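The Second Page

Jayanthi Suvarna had been at Cirkitz for 16 months when the Chettiar account landed on her desk. Chettiar sold lamps. They had a shop in the old part of town, a warehouse behind it, and a website with more than 2000 pages, most of which were the same lamp in a different color.

"They used to be number one for table lamps," her manager said. "Now they're on the second page. Find out why."

She opened the site that afternoon and started a crawl. It ran slowly. While it ran she read the product descriptions, which had been written by somebody who liked lamps. One of them said that the Colla was a good lamp for a person who reads in bed next to a person who does not. She read that one twice and then went to get coffee.

When she came back the crawl had stopped on an error. There was a folder on the server called Dimness. It wasn't in the menu or the sitemap, and the only link to it was a period at the end of a sentence on the returns page. The period was a different shade of gray from the other periods. She clicked it.

The page had no title. It was a list of short paragraphs, each one about the light in a room at a certain hour. The kitchen at 5 p.m. in January. The stairs with the bulb gone. The back bedroom with the curtain half closed and the street lamp coming through. There were a great many of these. None of them mentioned a product.

She checked the numbers. The pages in Dimness got more visits than the rest of the site together, and no one who visited them ever bought anything. They came from searches like "can't sleep light under door" and "what color is a room before it gets dark." They stayed a long time, and then they left.

It was the kind of thing she was paid to find. She wrote it up in the report under thin and unrelated content, with the recommendation to remove, and put it in the shared folder. Then she took it out of the shared folder and called the client.

The man who answered was Raghavendra Kulkarni. He said he ran the website, and also the loading dock.

"I wanted to ask about a folder," she said.

"Which one?"

"Dimness."

He didn't say anything for a while. She could hear a tape gun in the background, and a truck backing up.

"You'd better come down," he said.

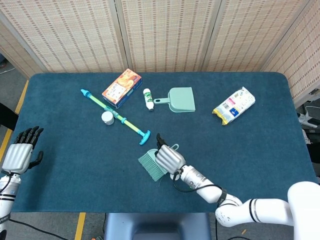
She took the bus. The warehouse was smaller than she had expected, and the office was a corner of it with a desk, a heater and a computer that had been repaired with parts from other computers. Raghavendra Kulkarni was in his sixties. He cleared a box of plugs off the spare chair and asked if she took sugar.

"I write the descriptions," he said. "I've always written them. At first they were for the paper catalog. You got two lines for each lamp, so you learned to be quick. Then we got the website and there was all this room."

"So you wrote the others too."

"My wife wrote the others."

He turned the screen so that she could see it. He had the page open already. He scrolled down and it went on for some time.

"She was losing her sight," he said. "It took 10 years. The doctor told her to keep a record of what she could see and when, so he could tell how fast it was going. She was supposed to use numbers, one to five. She didn't like the numbers. She'd tell me the room and the time, and I'd type it in. I put it up on the site so she could have the computer read it back to her at her sister's. I didn't know how else to do it."

"And the link?"

"I had to put it somewhere I could find it."

Jayanthi looked at the screen. The last entry was about the warehouse itself, the big door rolled up in the morning and the floor bright for the first few feet. It said that she could tell where the light stopped by the cold on her ankles.

"Is she..." Jayanthi said.

"She's at home. She's fine. She's got the radio on, and she's got opinions." He drank some of his tea. "She just doesn't have anything to add to it now. She said it was finished, so we stopped."

The tape gun started up again on the other side of the shelves. Jayanthi took out her laptop, because she had brought it and it seemed strange not to. She explained how it worked. A search engine looks at a site and tries to decide what it is about. If most of the people who come are looking for one thing and the shop is selling another, the engine may start to put the shop lower. She said it was only her best guess. She said nobody outside the company that ran the engine really knew, and she wasn't sure that all of the people inside it did.

"So if I take it down, we sell more lamps," he said.

"You might."

"And if I leave it?"

"You might sell the same number you're selling now. Or a few less."

He thought about it. He didn't look upset. He looked like a man working out whether a box would go through a door.

"Who are they?" he asked. "The ones who read it."

She showed him the searches. He put on his glasses and went down the column with his finger on the glass. He read some of them out loud. "Mother sees shadows in hallway." "How to describe dark to doctor." "Is it normal for evening to come early in one eye."

"I thought it was only us," he said.

"No. It's a few hundred a day."

He took off his glasses and rubbed the place where they sat.

There was another way to do it, and she told him. They could give the pages an address of their own, away from the shop. She would set up a redirect from each old page to its new one, so that people who had saved a link would still get there. The shop would be about lamps again. The other site would be about what it was about. It would cost him a small yearly fee for the name and one day of her time, which she didn't plan to write down.

"Would it still be on the first page?" he asked. "For them?"

"I think it'll drop for a while. Then I think it'll come back."

"What would we call it?"

"You've already got a name."

He picked up the phone on the desk and dialed. He spoke for some time in a low voice, then held the receiver away from his ear, then put it back. Jayanthi read the label on the heater.

"She wants to know if there'll be lamps on it," he said, with his hand over the mouthpiece.

"No lamps."

"No lamps," he said into the phone. He listened. "She says good. She says she never liked the Colla, it gives a mean little light." He listened again. "She wants you to fix the period."

Jayanthi did the work over the next week, in the evenings, at her kitchen table. The redirects were simple but there were a lot of them. She tested each one by hand. It meant opening every page, and it took her much longer than it should have.

When she got to the returns page she changed the period back to the same gray as the others. She left the link on it.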